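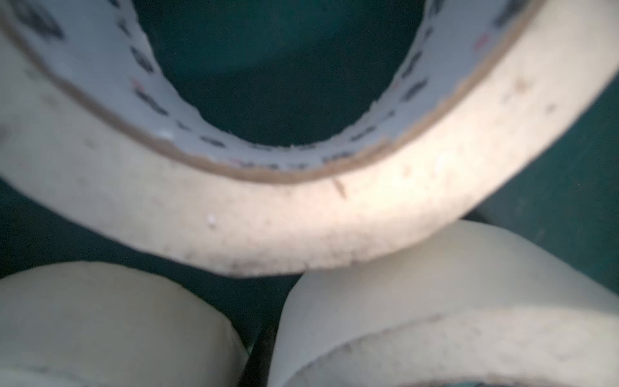
Section 4. Loading the tape tray

Use this section when you move masking tape from the table to the tray before a Trernard packing run. Leave the rolls on their cardboard cores.

1. Wipe the table with the hand brush and put the brush at the back.

2. Set the tray down flat, with clear table to the left of it.

3. Check the outer layer of each roll. If it has picked up dust, peel off one full turn and throw it away.

Note: A slightly frayed core is fine. Reject a roll only if the core is crushed.

4. Lay the rolls on the left side of the table, then move them to the tray one at a time. 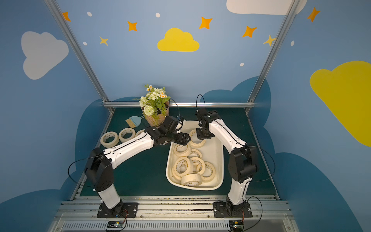
Fig. 4-1. Tray partly loaded, three rolls still on the table.

5. Rolls may overlap or lean in the tray. Keep them below the height marked on your order sheet — 200 mm for the standard tray.

CAUTION: Do not press down on a full tray. The edges of the tape dent easily, and a dented roll can jam the Zakus dispenser.

6. To empty the tray, lift each roll by its edge and lay it flat on the table. 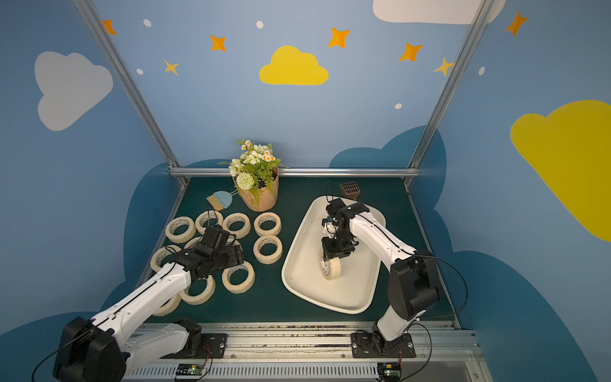
Leave a little space between rolls so they don't stick to each other. Count them against the order sheet, then go to Section 5.

Comments

Seema Lodhi: Does step 3 apply to new rolls too?

Ankica Shehu: Yes, if they were stored without a wrapper.

Related
Section 5. Filling the Zakus dispenser
Section 7. Storing opened rolls
Parts list 382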